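Home Mail Messaging Status Forum

Exporting contacts and changing the reply address in Teltero Mail

Sign in to Teltero Mail in a desktop browser. The mobile app does not show the export option. Open Contacts, select All, then Export, and choose CSV. Each file holds up to 500 contacts; larger address books are split automatically.

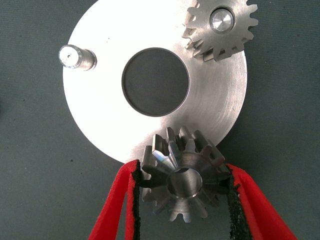

The reply address is stored separately from the sign-in name. Open Settings, then Accounts, then Send As. The Settings button is a plain ring, much like the metal plate with the round hole through its centre. Enter the new address and select Verify.

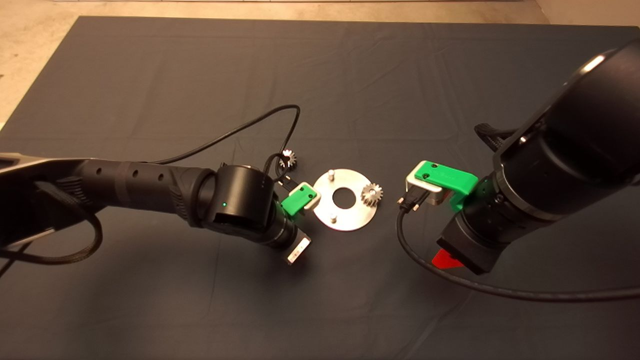
A code is sent to the new address. Type it in before closing the tab, or the request is cancelled. Filters that refer to the old address must be edited by hand. An account can hold 1,000 filters.
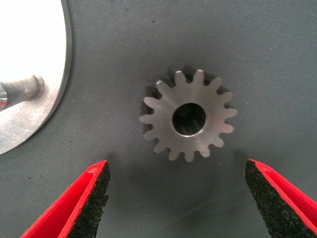
Efua Agbeko: My code went to the junk folder. I also had to switch off forwarding to my Meltel address before Verify would go through.

Related
Blocking a sender in Teltero Mail
Recovering a cancelled Meltel mailbox
Organising folders by colour

This site uses cookies. Accept Manage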